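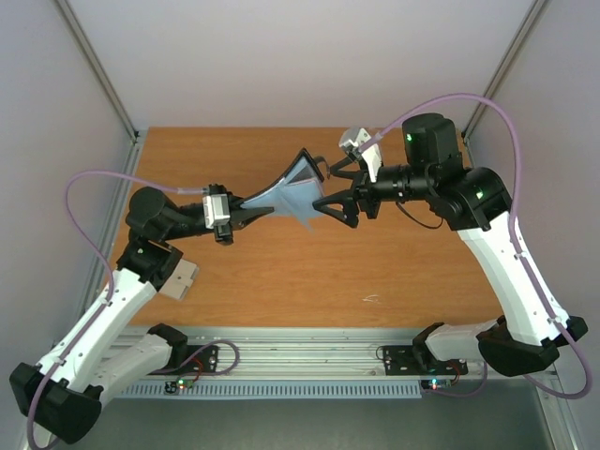
Will the folding cell put the people on my line out of a job?
It hasn't on ours. We had ten people on textiles before the Plellby went in and we have ten now, but what they do between seven and three has changed a lot.

I'm Erlinda Talavera and I run the finishing room at Sterus, where we fold, sort and bag small cloths for hotels and clinics. Zatau asked me to write this page because I've been using the Plellby two-arm cell since February and I have opinions (they knew that when they asked!).

What you get is a pair of arms on one shared rail, a wooden work surface, a camera at each wrist and two-finger grippers. It works on one cloth at a time, held between both arms. It is slower than Zulema Paredes, who has the fastest hands I've ever seen – but it doesn't get sore wrists, and at the end of a long shift that counts for plenty.

The big change for us was rotation. Folding used to be the whole day. Now people take turns feeding and checking, and the rest of the time they're on repairs and stain sorting, the stuff we were always behind on. Zulema taught herself to reset the cell after a stop and now trains the evening crew. Two people hated it for the first month. One still isn't a fan, and he's on packing, which suits him fine.

Things I'd want to know before ordering:
Plan for more training time than the leaflet says. We needed double.
Thin, slippery fabric gives it trouble. Terry and plain cotton go well.
Talk to your crew before the crate arrives, please. We did it after, and I'd do that differently.

Order code: Plellby 221
Typical output in our room: some 683 cloths a shift
Spare gripper fingers: part 1591, sold in pairs
Setup and training: ask for Cillian Geraghty at Zatau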